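Open Day at the Ranholm Button and Bowl Works

I'd been meaning to get out to Ranholm for years, and this October the works finally opened its doors while I was close enough to go. I took the early train from Gimen, walked the last stretch along the river (bring proper shoes, the path is all roots) and was at the gate a little before ten.

The pressing hall comes first, and what a noise! The oldest press went in 57 years ago and still runs every morning. Flat steel discs go in at one end, and a few strokes later there's something you could eat soup from. On a good day the hall turns out 945 bowls, and I could have stood by the rail for most of them. You feel each stroke through the floor – my coffee was shivering in its cup.

After that it was upstairs to the finishing rooms, which are much quieter and have carpet and long windows over the yard.
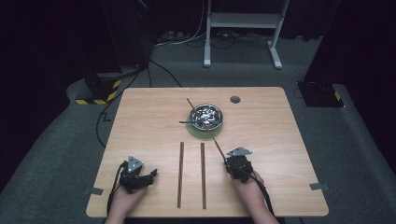
Small shiny pieces in a steel bowl, set on a pale green mat.

The button side of the business was new to me. It began at Zein, across the water, and moved over when the old building there got too damp. The pattern room has more than 1,000 designs in shallow drawers, and visitors can pull out any drawer they like. I was in there far too long. My favorites were the tiny ones with an anchor, made for a ferry line that stopped running before I was born.

Lunch was pea soup and dark bread in the yard. The line was long but cheerful, and I heard all about the Tronda market from the couple ahead of me, so that's next on my list!

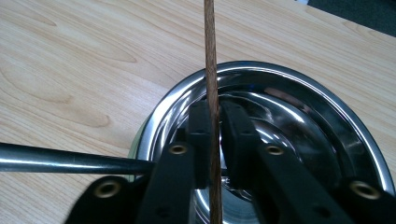
Rolled rim on a stainless steel bowl, upstairs at Ranholm.

The afternoon tour covers polishing and takes 2 hours with the walk to the lower building. Go if you can – the wheels are wonderful to watch and the guides will answer anything. The shop by the gate sells seconds and takes cash only. I came home with a mixing bowl and a paper bag of odd buttons.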